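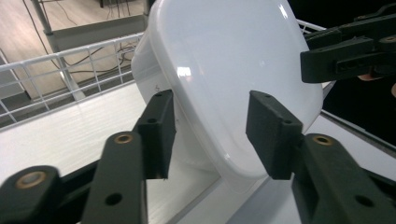
Squeezing a tub without crushing it

Rianne Jansen has a favourite lunch box, and she isn't allowed to eat out of it. "It has been picked up more often than anything else in the building," she says. "If I took it home the whole comparison would be ruined."

Jansen runs the gripper trials at Viston, a small automation workshop on the first floor of an old spinning mill (the stone over the door says 1889). With her colleague Pieter Nijs she has spent the time since June trying out hand-held grippers: the kind you carry and squeeze yourself, with a camera looking out over the fingers, so that a robot arm can later learn from what your hands did. I went to see them expecting a lot of talk about software. We talked almost entirely about rubber.

"Everybody asks about the camera first," says Nijs. "Lens, angle, how wide can you see. Fine, that matters. But put a bad pad on the end of a good linkage and you've got a very nice recording of something slipping."

The two designs they have kept for the long run are both worked by linkages, and Nijs can go on about linkages for a good while. One has fingers with brass-coloured bushings at the pivots, and he likes those very much. He gets me to open and close it a few times with my eyes shut. "Feel that? No wobble. Now try the other one." The other one is the Pretport, and even I can tell there is a bit of play in it, a sort of soft click before the fingers start to move.

So the first one wins? Jansen laughs. "No! That's what I thought in the second week. Then we moved on to food containers."

Plastic food containers turn out a lot of people's hopes, apparently. They are smooth and shiny, the corners are round, and the lid has a rim that sticks out a little further than the walls. Get one pad on the wall and the other on the rim and you are holding two different surfaces at two slightly different widths. "A stiff gripper wants both sides to be the same," Jansen says. "The Pretport has that bit of slack, so it settles. I was annoyed with it for weeks and then I had to write in my notebook that the slack was useful. I underlined it."

They give every pairing of pad and finger 1000 lifts before they form an opinion, shared out between whoever is in. Nijs prefers mornings. Jansen puts the radio on. A lift means taking the thing up, turning it, and putting it down where you want it, and a lift where you had to help with your other hand goes in a separate column. I had a go at 22 of them and ended up with a sore thumb and a great deal of respect for the trigger spring, which Nijs has already swapped for a lighter one on both tools.

Then there are the pads themselves. The matte rubber ones are ahead at the moment, and Jansen is delighted, as they're also the easiest to fit. The glossy ones from Grurkitex gripped beautifully on the first day and then picked up dust from the workshop. "You can wash them," she says, "but then you're a person who washes pads." Foam was her own idea. She would like it known that it was a bad one.

What about glare? A white lid under bright lights can throw a patch of light straight back at the lens, and I wondered whether that spoiled the recordings. Nijs takes this one. He used to hang a cloth over the lamps, he says, until Sanne Verbruggen, who does the training side, asked him to stop. "She said, kitchens have lights. Leave it in. She was right, and I got my cloth back."

I ask what they would change if they could have one thing made tomorrow. Nijs wants longer fingers, by a very small amount, so that his own knuckles stay clear of wire edges and shelves. Jansen thinks for much longer. In the end she says she would like a pad that is soft at the tip and firm further back – she has tried cutting one from two sheets and gluing them, and it held up for an afternoon.

"It was a really good afternoon, though," she says, and goes off to find the pieces so that I can see where the glue gave way.

The next round is bottles. Roos De Haan has been saving them up under her desk, and Nijs has already had a quiet try with a washing-up bottle after hours. He won't tell me how it went until it's in the notebook.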